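An afternoon at the Retovance open house

I almost didn't go. My cousin had forwarded me the flyer in August with nothing but three exclamation points, and I'm not really a factory tour person, but the words "tool storage" and "free coffee" were both on there, so off I went. Retovance has the old Leinonen building down by the canal, the one with the green doors, and if you've ever driven past and wondered what goes on in there (I have, for years) the answer is a bit of everything. Hardware storage, small fittings, a repair counter, and upstairs a row of rooms where they try out how people's stuff gets hung up, bagged, sorted and put away.

Parking was a mess, so get there early if they do it again. I ended up on the gravel behind the bakery and walked.

Upstairs, the workshop corner

Our group was led by Marietjie Mokgethi, who talks fast and walks faster. She took us past the cutting room (loud, no photos) and up to the part I'd come for. I was expecting gray pegboard and strip lights. Well, there's wallpaper! Big brown and cream leaves on beige, with curly stems and little bunches of berries, on three sides of a white tabletop. My grandmother would have moved in. I asked who picked it and Marietjie said Henrik Eichhorn did, before her time, and that he's been asked about it at every open house.

The storage part is really simple. Metal rails go up at the corners and across the back, and black wire mesh baskets hang off them, so your table stays free and your bits and pieces are up where you can see them. The socket set was the one I stood in front of longest. It stays in its case, standing up, with the sockets in a row and the size labels facing along the top. I own a socket set. It lives in a drawer under a pile of takeout menus and I have never once found the right size on the first try.
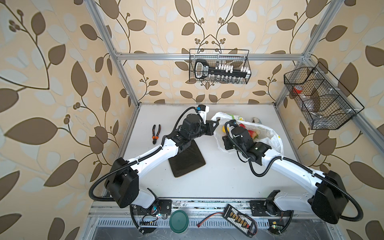

I said so out loud, and a woman from the other group, Réka Bakos, told me hers had been in the trunk of her car for two winters. We got along great after that and did the rest of the tour together.

What I like about mesh is that you can't lie to yourself. In a solid box I'd have stuffed everything in and shut the lid. With mesh you see the lot, including the crumpled plastic you meant to deal with. Réka wasn't sold. She says it collects dust and that she doesn't want to look at her own mess all day, which, fair enough. There was a bigger one off to the side too, with mesh partitions making separate compartments, and I'd take that one over the small one for my garage. You could do tape and string in one part and all those bags of leftover screws in another.

Henrik was at the end of the hall handing out price sheets, and I forgot to take one. Somebody said there are 2795 parts in the full catalog. I only want a basket.

The bag problem

The other thing they talked about up there was plastic bags, and I know how that sounds. But think about how many small tools come home from the store in a thin white bag and then stay in it! You put the whole thing down on the bench, the bag slumps over whatever was already there, and a week later you're buying a second tape measure. I have three. All of them little ones like the 3m on the table, black, with a strap, perfect for measuring a shelf and useless for anything bigger than a couch.

Marlina Wuisan, who runs the repair counter, had opinions on this. Hers is a hard rule: the bag gets emptied and folded before you touch anything else. She folds them into triangles, like my aunt does. Joni Valtonen, at the same counter, just ties a knot in them and throws them in a bin, and the two of them went back and forth about it long enough that we missed the start of the coffee.

I tried the strap thing when I got home, by the way. If the tape measure has a loop, hang it from a hook by the loop. It took me ten seconds and I've been putting it down on random surfaces for years.
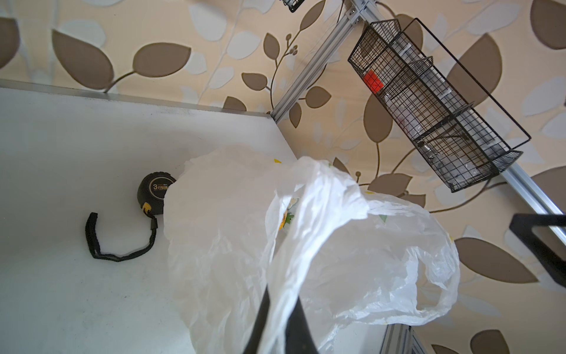 Coffee, and getting home

The coffee was good and the cinnamon buns were better, but they'd run out by 2, so don't hang around at the repair counter like we did. They had a raffle as well. My ticket was number 195 and I won nothing. Réka won a Sorell flashlight and was very gracious about it.

If you want to go next year, bring a jacket for the downstairs part and ask for Marietjie's group. I'm going back before then anyway to pick up that price sheet, and maybe the basket with the compartments if it fits next to my water heater.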